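Ticket 446 – Refurb tower, drive not detected
Queue: Workshop
Opened by: Zaid Karam
Assigned to: Ekua Amoah
Status: Waiting on parts
Priority: Low

Zaid Karam wrote:
Dell tower from the Vorkley office lot. Before we opened it up it started fine, sat at the logo for a while, then said no boot device. Cirisgate's intake sheet says "bad hard drive, replace." Please swap the drive and close.

Ekua Amoah wrote:
I'd like to know how Cirisgate decided it was the drive. The sheet has the fault box filled in and the test box blank. The last 2 towers with that same wording had nothing wrong with their drives. One was a loose data cable and the other had SATA switched off in setup. I'm not swapping anything on the strength of that sheet.

Zaid Karam wrote:
Fair, but a new drive is cheap and your time isn't. Also the sheet mentions clicking.

Ekua Amoah wrote:
Clicking according to who? I had my ear next to it through 9 cold starts and heard a fan. One of those starts did find the drive, got as far as the login screen and stayed there until I shut it down. A dead drive doesn't do that. A failing one might, I'll give you that much.

Tried so far:
Reset setup to defaults – no change.
Pushed the data plug in at the drive end – no change.
Pulled the drive and read it in the dock on the bench. Mounts, copies files, health report shows 300 power-on hours and no bad sectors. I don't fully trust the hours figure on a machine of this age, but the copy test was clean.
Put the drive back on its blue rails. Not detected.

Zaid Karam wrote:
So it's the cable? Clileck's help page says a missing drive on these is nearly always the board and to send the board in for repair.

Ekua Amoah wrote:
Clileck sells board repairs, so I'm not shocked by the advice. My money is on the cable or the power plug. The blue data cable has a bend in it going down toward the cage and it shares that space with a lot of black cabling. Everything has to squeeze past when the side goes on. I can't prove it yet. When I held the bend straight the drive showed up, but it also showed up once with nobody touching it, so I'm not counting that as a result.

Đào has a bag of spare data cables and I've asked for two of them. If a known good cable makes no difference I'll try another port, then another power lead. Board last.

One more thing for whoever types up the sheets: "tested" should mean a person tested it. We had this same conversation in August.

Inside of the case: 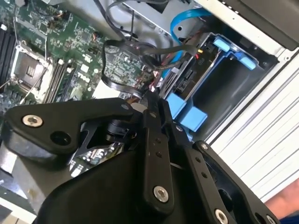
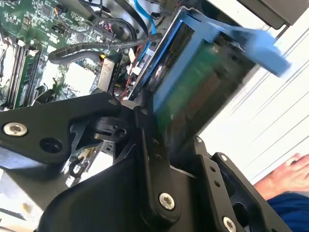
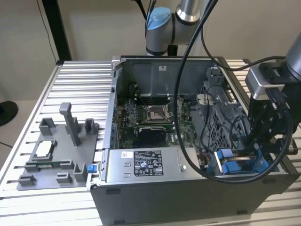 Attachments 1–3: Ticket 446, tower with the side off, board and blue drive bay parts.

Zaid Karam wrote:
OK, leaving it open. Changed from "replace drive" to "waiting on parts." I still think it'll be the drive.

Ekua Amoah wrote:
Noted. Cables are due Thu 3 February. Please don't order a drive before then.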